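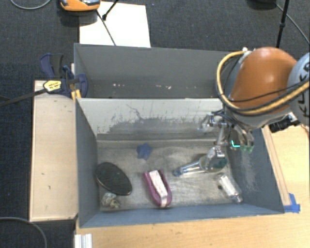

VERKSIDE, 26 Oct 2026 — Marura is releasing Traledau, our collection of recorded robot picks from cluttered bins, and it's free for anyone to download and train on. I'm Clodagh Mac an tSaoi, I run the grasping group here, and I've been waiting to type that sentence for nine months!

We usually have our announcements written by someone who is good at announcements. This time I asked if I could do it myself, partly since I have spent so much of this year standing next to the bins and partly because the last one called me "a visionary in dexterous solutions" and my sister printed it out for the fridge. So you get me, with brackets.

What we're releasing

Traledau is a big pile of examples. Each example is one attempt by a robot arm with a fingered gripper to take one object out of a gray bin full of mixed stuff and set it down in the bin behind. For every attempt we give you the camera views, the path the arm took, the finger positions all the way through, and a plain label at the end saying what happened: picked, dropped, missed, or picked something else.

That last label is my favorite. It covers the times the arm went for one thing and came up with its neighbor, and it happens a lot more than you'd guess from reading papers. We argued for a whole afternoon over whether those should count as failures. We settled on giving them their own label and letting you decide, and I still think that was right.

The misses are all in there. I want to be really clear on this point, because the first question I get from other labs is whether we cleaned it up. We took out recordings where a camera dropped out or the log was damaged. A clumsy grasp stays in. A grasp where the fingers close on thin air stays in. If you only show a learning system good picks, it has no idea what the edge of a good pick looks like, and then you put it in front of a shiny bottle and it sails straight in with total confidence.

The objects

People who visit always want to talk about the robot, and I always want to talk about the objects. There are some 60 of them in the set, and choosing them took far longer than any of us planned.

We wanted the kind of thing you'd find at the bottom of a kitchen drawer or a toy box. Small blue star, lovely to pick up, everyone's first success. A glossy black oval that lies flat and throws reflections. Clear plastic, lots of clear plastic, because depth cameras see through it or see the bin floor instead or see nothing at all. There's a see-through piece with a long narrow neck that I have personally lost patience with more than once. There's a magenta thing that half the group calls the shoe and the other half calls the scoop (it went into the object list as "shoe/scoop", which tells you who won: neither of us).

And crumpled things! A crumpled object has a new shape every time you squeeze it, so the picture you took at the start of the attempt is a bit of a lie by the end of it. We kept those in even when they slowed us down, and they did slow us down.

We don't hand out 3D models with the set. I know some people will be disappointed. We made a choice early on to build this for systems that learn from what they see and feel, and I'd love to hear from anyone who manages without models on the clear pieces, because we're still not great at them.

How the picks were gathered

The setup is plain. Two gray bins sit one behind the other on a wooden tabletop, the arm comes in from the side, and a camera that doesn't move looks on. The bins started out nice and smooth. The front one is now scratched and scuffed across its floor and rear wall, and we've left it that way, so if your model gets confused by a pale streak on the floor of the bin, well, welcome, ours did too.

An attempt takes 20 seconds on average, counting the reach, the close, the lift and the trip to the other bin. Part of the collection was steered by a person with a hand controller, and part was the arm trying things based on what it had learned so far. Every recording says which. We found that the two kinds are useful in different ways. People are wonderfully good at the approach, they come in at an angle that makes you think "oh, of course." The arm on its own tries things no person would bother with, like nudging an object against the wall of the bin until it tips up far enough to get a finger under. The first time I saw that in the logs I played it back until somebody asked me to stop.

When the front bin ran low, we moved everything back, shook it up, and went again. There's no clever routine for the shaking. We did try writing one, with a table of starting positions, and the layouts came out looking tidy in a way that real clutter never does. So we went back to tipping things in by hand, and whoever was on shift tipped them in their own way. You can probably tell the shifts apart if you stare at the data long enough. Please don't tell me if you can.

There were six of us on the collection. Most of us also had other jobs to get on with, which explains the gap in February, when we recorded almost nothing. If you plot the timestamps you'll see a hole there. The data on either side of it is fine, but the gripper was re-tuned during that stretch, so the finger closing speeds differ a little. The notes that come with the download list the change, and there's a flag on every recording so you can train on either side or both.

Higuchi, the model we trained

Alongside the data we're putting out Higuchi, the grasping model we trained on it. Think of Higuchi as a starting point. It looks at the bin, suggests where the fingers should go, and adjusts as it closes. It's good on solid objects with some height to them. It's decent on flat ones near a wall and weaker on flat ones out in the open. On clear plastic it's hit and miss, and I'd call that generous on some days.

I'm not putting a success rate in this release. We have numbers, and they're in the technical notes next to the conditions they were measured under, where they make sense. Every time I've seen a single percentage lifted out of a robot grasping announcement, it's ended up on a slide next to another percentage that measured something else.

The code we used for training comes with it. Parts of it are pretty and parts of it are mine.

Who it's for

If you work on picking in warehouses or sorting centers, I think the "picked something else" recordings will save you some grief. If you teach, there's a small slice of the set that fits on a laptop, with a short guide, and a student can get from nothing to a very bad grasp predictor in an afternoon (then a less bad one by the end of the week, which is where the fun is). If you're a hobbyist with a small arm and a gripper that doesn't look anything like ours, the finger data won't carry over directly, but the camera views and the labels should still be useful, and I'd really like to know how you get on.

Businesses can use it too. The license lets you train commercial systems on Traledau and asks that you name it when you publish results. That's pretty much the whole license. Our lawyer wanted it longer.

What's next

We're already recording again. The next round will have deeper clutter, with objects buried under other objects, and more soft things. I'd like to get some touch readings in as well, if we can find fingertip sensors that survive being scraped along a bin wall all day. If you make such a thing, call me, I'm serious.

We're also taking suggestions for objects. It has to fit in a bin with plenty of others, it has to be something we can buy more than one of, and it can't leak. Send a link or a photo. Food is out (we tried a bread roll, it did not last the morning, and the crumbs were in the recordings for days).

Thanks to everyone at Marura who took a shift, to our neighbors in the Verkside building who put up with the noise of plastic being tipped into plastic, and to the early testers who read the notes and wrote back with corrections. You'll find your fixes in the release version. The two people who both reported the same typo in the same hour will find that fixed as well.

How to get it

The Traledau recordings, the Higuchi model and the training code are on the Marura website now, with the technical notes and the full object list. You don't need to sign up. The full set is large, so grab the small slice first and make sure your loader likes it before you start the long download.

About Marura

Marura builds picking and sorting systems for mixed goods and is based in Verkside. The grasping group works on hands, cameras and the learning that goes between them.

Press contact

Clodagh Mac an tSaoi, Marura grasping group, through the press form on our website. I'm happy to talk to reporters, and happy to show the bins to anyone who can get to Verkside. Mornings are best, when the arm is running.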